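Two Grippers, One Shelf: Comparing Finger Designs for Household Pick and Place
Project report, Bohdan Harasym
December 29, 2025

1. What I wanted to find out

My question was simple to write down and took most of the term to answer: on a cluttered home shelf, does a soft rounded finger do better than a stiff angular one? Most of the grasping work I read for this course used clean blocks on a clean table. I wanted baskets, bags and fabric, because those are the things that gave our arms trouble in class.

I named the two finger sets Pap and Stirero. Pap is the rounded one, with a rubbery cover over a stiff core. Stirero is flat, with hard edges and a narrow tip. Both bolt onto the same wrist, and both run from the same controller, which I called Drullusum. The motion planner was the one from our fall class and I left it alone.

2. Mounting and wrist camera

I lost the first two weeks of November to mounting. The finger bases had a tiny bit of play in them, and that play turned into a big miss once the arm was stretched out. I reprinted the base with tighter holes and the problem went away — a great afternoon after a lot of bad ones.
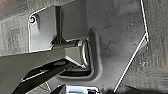
The wrist camera had its own troubles. At close range it focuses poorly and everything comes out gray, so my first edge detector kept finding edges that weren't there. I switched to a fixed exposure and trained the detector again on 3,531 wrist pictures labeled by hand. My eyes hurt, but the detector got much better at telling a basket rim from a shadow.

3. Test setup

All the trials used one wire shelving unit with a basket on top and mixed items below. I chose a basket as the main target because a rim is thin, it bends, and you can grab it in several wrong ways. Each finger set did 600 attempts. A try counted as good if the basket lifted clear of the wire and stayed up until the arm was told to let go.
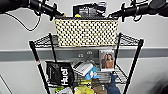
Figure 2. Both arms over the top shelf, with the patterned basket between them and the crowded lower shelf underneath.

I had planned to test the lower shelf just as much, but the posts leave very little elbow room for two arms. After a few bumps I kept that part short and used one arm only. The numbers below are all from the top shelf.

4. Results

Pap made 480 good lifts out of 600. I was thrilled with that! Its rounded tip slides along the wall of the basket until it settles, so it forgives a bad camera guess. Stirero was better whenever the estimate was right, since it fits into tight gaps, but it snagged on loose stitches and sometimes pushed the rim over.

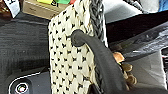
Figure 3. Wrist view of a rounded black shape curving across the cream knitted side, with the dark braided edging to the right.

Stirero finished with fewer good lifts, and nearly all of its misses came in the first second of contact. When I slowed the approach by half, the gap between the two sets got smaller. I only had time for a short run at that speed, so I'm leaving it out of the main count. The full logs are in the class folder under Plarnutberg, one file per session. 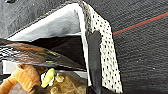

Why not just squeeze harder when the basket slips?
More force folds the wall inward, and then the finger loses the flat patch it was holding. In my trials a light grip with a slower lift did better than a strong grip at full speed.

5. Next steps

I'd love to try a mixed pair, with Pap on one side of the rim and Stirero on the other. The controller already handles different finger lengths, so the change is mostly in the calibration file. I also want a small force sensor in the base of each finger — right now I'm guessing contact from motor current, and that guess is noisy at low speed. If I get the bench again in spring, the plan is 1,000 attempts per set, with the slow approach included from the start.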